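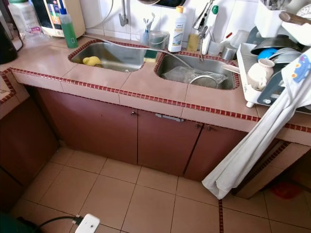

Slide 1. Kitchen counter with two sink basins and a gray hose.

Speaker notes: Household Water Use in Didthorpe
Saturday, 30 March 2024

Welcome people, then go straight in. The talk runs long if I start with the history of the reservoir. Mention that the handout has the same numbers as the slides.

Start with the meter. Ask who has read theirs in the past month and wait for hands. Most meters in Didthorpe are under a round lid near the sidewalk. The black digits are the ones that get billed. The red ones are for finding leaks.

The leak test. Read the red digits at bedtime, use no water overnight, read them again before anyone showers. If they moved, something is running. Usually it's the toilet. Food coloring in the tank will show it in the bowl if the flapper leaks. My own flapper was losing 200 gallons a day and I never heard it.

Slide 2. How the bill is built.
There is a fixed service charge, which you pay even if you're away, and then a rate per 1,000 gallons. The rate goes up in 3 steps. Point out the second step on the chart — a lot of families cross it in May when they start watering the yard. Don't get drawn into the sewer charge here. It has its own slide.
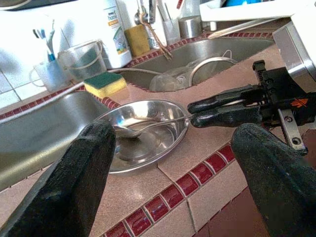 Slide 3. Metal bowl and spoon on the counter.

Kitchen habits. Keep this short, people have heard most of it. Scrape plates first. Wash in a basin or a plugged sink. Run the dishwasher full. Rinse water from vegetables can go on the garden if there's no soap in it.

Slide 4. Outdoors.
Spend the most time here. This is where the summer water goes. Early morning watering, long and seldom. Check hose washers. Rain barrels: the Klinhom garden center stocks them, and a short roof section can send up to 500 gallons down the spout in one good storm, far more than a barrel holds. Say clearly that the overflow has to point away from the foundation. Barrel water is not for drinking.

Slide 5. Keeping a record.
Show the Fulix log sheet. One line a week is enough. Nundomard has used the same sheet for its apartment buildings and found two bad valves with it.

Questions. Someone will ask about hardness. The utility posts the figure on its website, and I don't have it by block. Someone will ask about pressure too — send them to the handout, back page.

Collect the sign-up cards before people leave. Projector goes back in the hall closet.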